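How to Write a Short Professional Bio for Your Company's Team Page

Print this page | E-mail this page

2022-01-27
By Muthoni Mollel

Most people put off writing their own bio until the web team asks for the third time. What comes in is either two lines or a full resume. The steps below are the ones we give to new managers at Clisum, and they should take you less than an hour.

Before you start

Find out the word limit and where the bio will be used. A team page, a conference program and a proposal each need a different length. If you have not been given a limit, write 100 words or so and keep a longer version on file. Have your exact job title in front of you, spelled the way Human Resources spells it.

Step 1. State your name, title and company

Put these in the first sentence and leave everything else out of it. "Fengying Guo is Director of Client Services for Vanumum" is enough. Do not start with "a passionate leader" or "a seasoned professional." Readers skip those words.

Step 2. Say what you are responsible for

Write one or two sentences on what you do now. Use verbs a customer would understand: manages, hires, plans, buys, trains. If you run a team, give its size. Fengying's first draft said that she "drives alignment across functional verticals." The version we published says that she manages 15 account staff in 2 offices and handles contract renewals. It got shorter and a client could follow it.

Step 3. Choose your background

Pick the past jobs that bear on the present one. Three is plenty. Name the employer if readers are likely to know it, and describe it if they are not – "a regional freight company" tells them more than a name they have never seen. Leave out start and end dates, or you will be correcting them every December.

Step 4. Add one result

A number helps if you can back it up. "Led the Skevbridge office move, which relocated 224 employees" is fine. Check with your manager before you publish revenue, client names or anything covered by a contract.

Step 5. Finish with education or a personal line

Degrees and licenses go near the end. A personal line is optional. Keep it to one sentence, and leave out your children's names.

Step 6. Cut and check

Read the draft out loud. Take out any word you would not use in a meeting. Change "I" to your name or "he," "she" or "they" all the way through – most drafts slip at least once. Then have someone outside your department read it and tell you what you do for a living. If they get it wrong, go back to Step 2.

Related items
Choosing a Head Shot for the Team Page
How Nkosi Rewrote Its Leadership Page
Sample Bios: 50, 100 and 200 Words
When to Update Your Job Title Online

Last check: the phone version

A bio that looks tidy on a desktop monitor can run to several screens on a phone, so look at it there before you approve it. Ours came to 309 words in one case, and the job title had scrolled out of sight long before the end. Stand the phone upright, like the black one in the photo, and read the page in that position, as most visitors will. If the first sentence and your title do not fit on the screen together, shorten the sentence. Send corrections to the web team in one message. 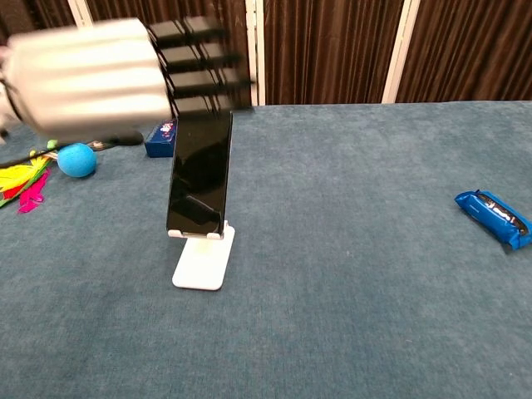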